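Lasundale Public Health and Civic Information Service
Household Guidance Sheet 2442: Keeping Home Test Kits and Health Papers

Residents who receive self-test kits or condoms through the Lasundale postal scheme are asked to store them with care. Most items returned to the Kamel Street office as unusable have been spoiled by heat or damp.

Keep kits in a bedroom or hall cupboard, away from radiators, cookers and sunny windowsills. Bathroom cabinets are seldom suitable. Leave each kit in its sealed pouch until it is needed and put those with the earliest expiry date at the front. 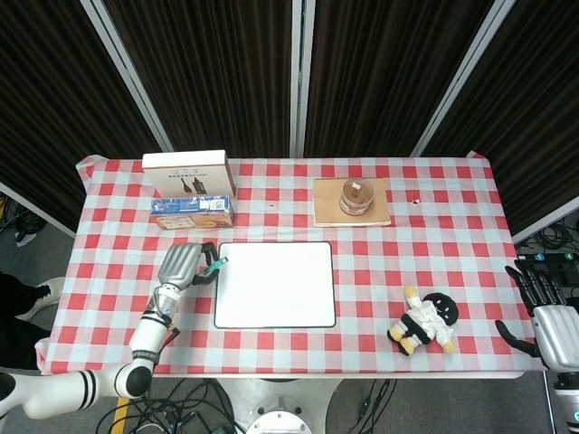

Before starting a test, clear a flat surface, wash and dry your hands, and read the leaflet through to the end. Set a kitchen timer for the period stated in the leaflet. A result read too late should be disregarded and the test repeated with a new kit.

Clinic letters and result slips should be kept in a closed folder. In shared houses, a lockable tin is advised. Papers no longer required should be shredded before recycling.

Used lancets must go into the yellow tub supplied and must never be placed in household waste. Full tubs may be handed in at the Lostitz and Pladon counters.

The next order period opens in April. Each household may request up to 40 condoms and one replacement tub.

Enquiries: Kwesi Addo, Household Supplies Desk, Room 20, Kamel Street.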